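Sketura: a README for my sourdough notebook data

Hi! You've found the folder where I keep my bread records. I'm Yae Sakamoto, I bake at home, and Sketura is what I named my starter back when I thought I'd have several and need to tell them apart. I ended up with two. The other one is Cluro, who is all rye and much moodier.

The files cover 174 bakes. Every one of them is a plain country-style loaf or something close to it, mixed by hand, baked in the same oven, and written down in a paper notebook first and typed up later. If you want pizza dough or sandwich bread, I do make those, but I never wrote them down properly and so they're not in here.

What's in the folder

bakes.csv is the main file, one row per loaf. feedings.csv has the starter feedings, with the flour, the water and the time of day. flours.csv is a short list of the flours I used and what I know about each one (sometimes that's just what was printed on the bag). notes.txt is everything that wouldn't fit in a column, and it's the messiest of the four, but if you only have ten minutes I'd read that one.

The bake_id in bakes.csv is a plain number going up from 1. Use it to look things up in notes.txt, where each entry starts with the same number. The feedings don't have a bake number because I feed the starter whether or not I'm baking. You can match them up by the day column if you need to. I used day numbers, counting from the first feeding I recorded, so there are no calendar dates anywhere.

The columns in bakes.csv

flour_main and flour_second are codes that point to flours.csv. If I used only one flour, the second is blank.

flour_g, water_g, starter_g and salt_g are all weights in grams. I've had the same kitchen scale the whole way through, and it rounds to whole grams, so don't read too much into the salt numbers. A scale that says 9 could mean quite a lot of things when you're weighing salt.

hydration is a percentage, and I worked it out with the water and flour in the starter included. Lots of bakers leave the starter out! If you're comparing with your own notebook, check which way you do it, or your numbers will look off next to mine and you'll think I'm making soup.

room_temp_f is from a thermometer on the shelf above the counter. dough_temp_f is from a probe, taken right after mixing. I didn't own a probe for the first 56 bakes, so that column is blank until bake 57.

bulk_min is the first rise in minutes, from the end of mixing until I shaped the dough. proof_min is the second rise, and fridge is yes or no, for whether the second rise was a cold one. Overnight proofs are rounded to the nearest quarter hour because I'm not that sharp at 6 in the morning.

score_crumb, score_crust and score_flavor go from 1 to 5, and they're my opinion and nothing more. I scored the crumb and crust once the loaf was cool and cut, and the flavor the same day with nothing on it, no butter, which took some willpower.

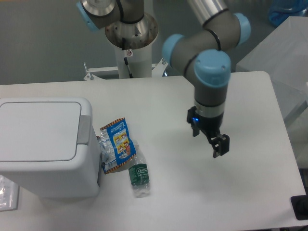 The scores drifted over time, and I should warn you about that. In the beginning I was so thrilled with anything that rose that I gave out 4s and 5s like candy. By the end I was much pickier. I went back once, thinking I'd fix the early ones from memory, and gave up after a few rows, as I clearly remembered how happy I was and not how the bread was. So the early scores are the original ones. If you want to compare flavor across the whole set, I'd do it in chunks, or just drop the first stretch.

About the flours

The white flour I used most is coded HED, for Hedau, a small mill that sells at the market I go to. I bought it in big bags and went through 15 of them. The bags weren't all alike, so there's a bag number in flours.csv, and bag 8 in particular drank water like crazy. You can see me adding more and more water through that whole bag and grumbling in the notes.

The whole wheat is INS, from Insaurralde, which has a coarser grind and smells wonderful, like a barn in the best way. I sift it sometimes. There's a sifted column (yes or no), and I weighed the flour after sifting, so flour_g is what really went into the bowl.

There's also a code called MIX, which is what I put when I was cleaning out the pantry. Could be anything. Please leave MIX out of any comparison of flours.

Things that are missing or wrong

There are 17 bakes with no scores at all. Mostly I gave the loaf away whole and never got a slice, and I didn't think it was fair to grade someone's thank-you text. They still have full weights and times, so I kept them in.

Bake 31 has no salt. That's not a typo, I forgot the salt. It's a 1 for flavor and it earned it.

Bakes 102 and 103 were one batch of dough split in two, so their mixing numbers are the same and only the second rise is different. One went in the fridge and one stayed on the counter. I had big plans to do many more pairs like that, and then it was July and too hot to leave anything on the counter without watching it like a hawk.

The oven temperature isn't recorded. I preheat as high as the dial goes with the pot inside, then turn it down once the loaf is in, and I've done it the same way every time. I know my oven runs hot on the left side. I don't know by how much, and yes, I could buy an oven thermometer.

Somewhere in the seventies I moved the shelf thermometer closer to the window and didn't write down when. Room temperatures after that read a bit lower on cold mornings. Trust dough_temp_f over room_temp_f wherever you have both.

What people have used it for

My sister made a chart of room temperature against first rise and it comes out as a lovely slope, warm kitchen, short rise, just as every bread book will tell you. She also found that I score loaves higher when they've had a night in the fridge. That could be flavor, or it could be that I sleep in on those days and am in a better mood at breakfast.

I wouldn't use this to decide that one mill is better than another. I switched flours when I ran out, so the season, my skill and the flour are all tangled up together. And it's one kitchen and one pair of hands, and hands matter a lot with wet dough.

Opening the files

They're ordinary comma-separated files and should open in any spreadsheet program. A blank cell means I didn't measure it. A zero means zero. Yes and no are written out as words. The notes file has some odd line breaks from when I typed it on my phone with floury thumbs, and I've left those alone.

Using and sharing

Copy it, chart it, hand it to your class, change it however you like. If you post something made from it, I'd love it if you mentioned Sketura by name, and please keep this README with the files so the next person knows about bag 8.

If you find a mistake, send me the bake number and the column and I'll check it against the paper notebook. A few pages are stuck together around bake 140, so for those you may be waiting a while. Cluro's bakes are only partly typed up, and I'll add them as a separate file when I've finished, with the same columns plus one for how long I let the rye sit before cutting it.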